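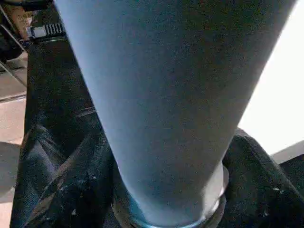

Piltinico two-arm cell: setup and care

The Piltinico is a bench cell with two arms for handling light tube-framed goods. It is supplied by Lutska with grippers, cables and base brackets. The notes on this page apply to cells with the Hajdu gripper.

Work surface

Cover the bench with black cloth and let it hang over the front edge. Black sheeting may be laid on top. Creases do not affect holding, but keep folds clear of the base joints.
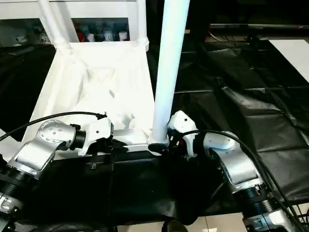 Grip both ends of a crossbar before moving either arm. Where a post meets the bar, set the right gripper at the joint first and bring the left one in at low speed. Replace finger pads after 114 hours of gripping.

Cable routing

Each gripper cable leaves the top of the housing and needs a free loop over the wrist. Check the loop with the arm at full reach. Do not tie it to the link. 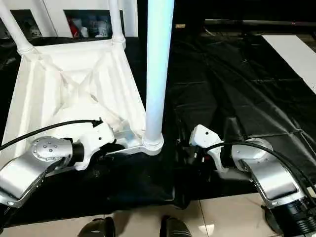

Arms at a white plastic chair, legs up.

Routine care

Wipe the silver links with a dry cloth. Check the cap screws every 2 weeks and the wrist joints every 6. Grease is Makell 69, applied sparingly. 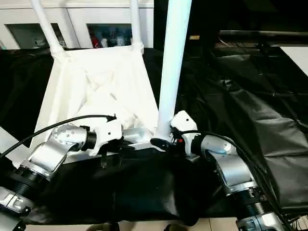
Right gripper closed at the foot of the pole.

Spares

Finger pads, pair
Gripper cable, left or right
Cap screw set

Page revised 2026-02-13. Spares list next revised in April.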